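Drekel 100 Wool Wadding
Item no. 3264
Made by Arnardóttir, sold in our Tirnden shop and by post

If you've only ever quilted with polyester wadding, do give this one a go! It's pure wool, lightly needled, and it has a lovely bit of spring that makes even the simplest straight-line quilting stand up and show off. Feathers look wonderful on it. So do plain old crosshatches, which is mostly what I do.

Kári Hedegaard used it in his Jondbridge sampler (the blue and rust one hanging by the till) and quilted the whole thing by hand. He says the needle went through like butter, and having had a sneaky go at a corner of it I have to agree – I usually grumble my way through hand quilting and I was sorry to give it back.

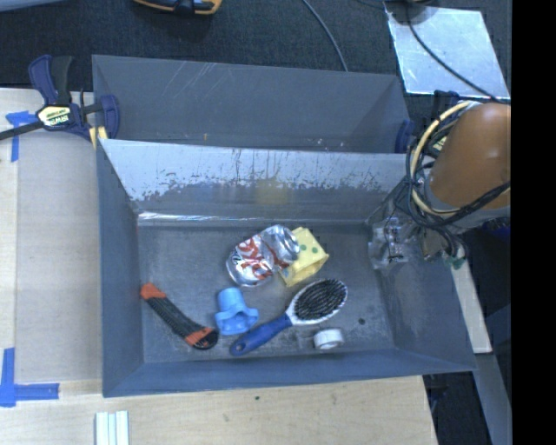 You can leave up to 15 cm between your lines of stitching, so it suits big open designs as well as dense ones. It holds a crease for a day or so when it first comes out of the bag. Lay it over a bed the night before you baste and most of that drops out by itself. Please don't iron it flat!

Washing: 30 degrees on a wool cycle, dry flat. Expect a little shrinkage the first time, and that soft crinkly look so many of us love.

Sizes: crib, single, double and king, or by the metre from the roll. The roll is cut to order, so we can't take those pieces back.

Colour: natural cream only. Under very white fabric it can look slightly warm – ask for a swatch if you're unsure.

Þórarinn Damgaard's spring class will be using the crib size, and we've kept plenty back for everyone else.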